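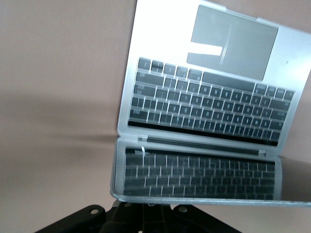

According to the comment left overnight on the Hirska merge request, the plane fit should be thrown out altogether and the hinge line used as the only reference, because a glossy panel will always give two surfaces where there is one. I agree with the first half of that. The second half needs data, so most of today went into it.

3 August 2018

Wrist view, laptop open, keyboard deck toward the top of the view and lid toward the bottom. Detector was still the June weights. It reports two keyboards: one on the deck, correct, and one inside the screen, which is the reflection. Both come back with high confidence and both pass the grid check, since the mirrored rows are nearly as regular as the real ones. The planner (Zasham) then takes whichever box is larger and builds the lid angle from it. When it picks the reflection, the lid plane ends up behind the lid and the next waypoint is nonsense. The safety monitor rejects it, so no motion, only a stalled task and a log full of retries.

Second problem, smaller: the glare patch on the trackpad. The corner finder puts one trackpad corner on the edge of the glare. This shifts the deck pose by a few degrees but does not flip it.

What was tried, in order:

Raised the detector threshold. No use. The false keyboard scores above some of the true ones.

Masked everything on the lid side of the hinge before running the keyboard detector. Works whenever the hinge is found. The hinge segment is long, dark and straight, with lighter end caps, so it is easy to find here. It will be harder on models with two short hinges, and we have none of those in the log set.

Added a mirror test. Take the two keyboard candidates, reflect one across the lid plane estimated from the rim only, compare with the other. If they match, the one inside the rim is dropped. Slower than the mask but does not care what the hinge looks like.

Replayed 400 logged views from Ham with each version. Old pipeline: 17 percent ended with the wrong keyboard selected. Mask only: 18 views wrong in total, all of them with the hinge partly out of view or confused with a shadow. Mask plus mirror test as fallback: none wrong, but the fallback refuses to answer on a few views where the rim is too short to fit. Refusing is fine. Zasham already has a "move and look again" branch for that.

Timing on the bench machine: the mirror test adds 235 ms when it runs. Acceptable before a move, not acceptable inside the servo loop. I put it behind a flag that is off during servoing — the pose from the last full fit is carried forward there anyway.

Side note on orientation. The keyboard model assumed the spacebar row is lowest in the view. With the wrist rolled over it is the highest, and the old code rotated the crop by guessing from key widths. Now it uses the arm's own joint state to pick the rotation. Less clever, fewer lines, and the guess was the source of at least one of the flips reported in June.

Reply to the comment: hinge line as the primary reference, yes. As the only one, no. See the 18.

Open:
— glare on trackpad. Try fitting from three corners and predicting the fourth.
— shadow band on the wall sometimes returned as a hinge candidate. Add a minimum contrast at both ends of the segment.
— port the mask to Gutusach, which still has its own copy of the old detector wrapper.
— replay script writes its results into the source folder. Fix before anyone else runs it.

Branch pushed, flag default off. Not merged.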